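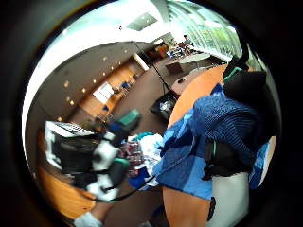
Ticket 431: Shared calendar shows room bookings one hour late
Opened by: Loukia Drakos
Assigned to: Kieran Cropper
Opened: April 2023
Priority: Medium
Status: Closed

Reported problem
Bookings made in the Rulta web client show the correct time. The same bookings synced to Telside on the desktop show one hour later. Phones are not affected. Recurring bookings only; single bookings are fine.

Kieran Cropper
Confirmed on my machine. Exported one series from each side and compared. Rulta writes the start time with a named time zone. Telside stores it with a fixed offset taken from the date the series was created. Any series created before the clock change is wrong after it.

Kieran Cropper
Cleared the local cache and resynced. No change. Removed and re-added the account. No change. The wrong offset is on the sync server.

Natalie Parsons
Is this the same as 435? That one is bookings missing from the Sugden building list.

Kieran Cropper
No. 435 is a permissions fault. Keeping them separate.

Olumide Chukwu
Found the setting. Sync connector, Advanced, "Convert recurring events to UTC offset" was on. It is on by default after the last connector update. Turned it off and restarted the service. New series now sync correctly. Existing series keep the old offset until they are rewritten.

Kieran Cropper
Ran the rewrite job on the server. 3,000 events processed, 19 failed. The failures all have an organizer whose account was deleted. Reassigned those to the facilities mailbox and ran the job again with no errors.

Loukia Drakos
Times match on my desktop now. Please close.

Resolution
Connector setting changed, recurring events rewritten. Check the setting again after the June update.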